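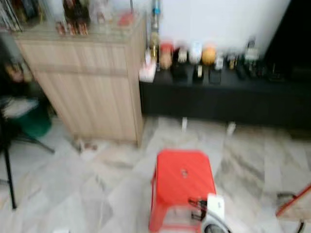
I finally finished the footpaths on the east side of Siltmont last night, and I'm so pleased with them that I've been opening the map on my phone all morning just to look at little dashed lines. (My coffee went cold. Worth it!)

If you're new here, I've been adding to the open map of our town since last June, mostly in the evenings, after walking the dog and trying to remember which gates were locked. It started with one missing alley behind the bakery and it has sort of grown from there. I'm up to 189 paths now, counting the tiny ones that only join a sidewalk to a parking lot, and I do count them.

The east side was a puzzle because of Tuominen Park. The park was drawn years ago as one big green shape, which is fine, but whoever drew it glued its edge to the middle of the road all the way along. So every time I nudged the road to match the newer aerial photos, the park came with it, and so did the school field next door. I spent two evenings just ungluing things. The park now stops at the fence, where it ought to stop, and the road can be moved without dragging 400 yards of grass behind it.

Then there was the question of what to call a path. The wide paved one along the creek is easy, since bikes and walkers share it and there are signs saying so. The worn track that cuts the corner by the tennis courts is another story. I tagged it as a plain path with a dirt surface, and left off anything about bikes. I've seen people ride it, but I've also seen them fall off it — so I'd like another look before I say more.

Steps took me the longest. There are four flights going down to Sivow Street, and on the old map they were all one line with the sidewalk, so the route planner would cheerfully send a stroller down them. I split each flight into its own piece, made sure the arrow ran uphill, and added the handrails where there are any. The bottom flight has 13 steps. I went back in the drizzle to be sure of that, and the dog has not forgiven me.

A reader in Ustania wrote to ask whether I draw sidewalks as separate lines or just note them on the road. I do both, depending on the street! If there's a strip of grass or a wall between, I draw the sidewalk by itself and connect it at every crossing. On the narrow streets up the hill I only note which side it's on. I know some mappers feel strongly about this, and I've read the long threads, and I still go street by street.

Next up is the old rail yard, where half the tracks are gone and the other half are under brambles. I'll need better boots.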